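The Fork Drawer

Every kitchen in Windeck has one, and the people of Windeck will deny it. Second drawer down, under the takeout menus: the plastic cutlery, saved from lunches nobody remembers, waiting for a party nobody plans to give.

I moved here from Jititz, where we threw things out and felt bad. In Windeck they keep things and feel bad, and the houses are bigger. The town has 3,279 residents and, by the reckoning of last October's cleanup drive, 800 storage units, most of them rented by people with garages.

The drive was the town's idea of a cure. Anyone could bring household goods to the old Clillach shoe warehouse and leave them there for someone else to take. I went at nine in the morning with two lamps and a waffle iron. I came home at noon with a fondue set, a bread box and a different waffle iron - a worse one, in my view, but it had a nicer cord.

By closing time 112 households had signed in. The Zerouali hardware store, which sells shelving, had its best weekend of the year.

My own drawer survived untouched. I did take it apart one evening, meaning to be strict, and got as far as sorting the forks from the soy sauce.

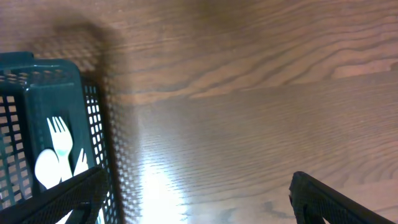
The soy sauce went. Some of it had turned a color I'd call mahogany if I were selling it, and even in Windeck there are limits.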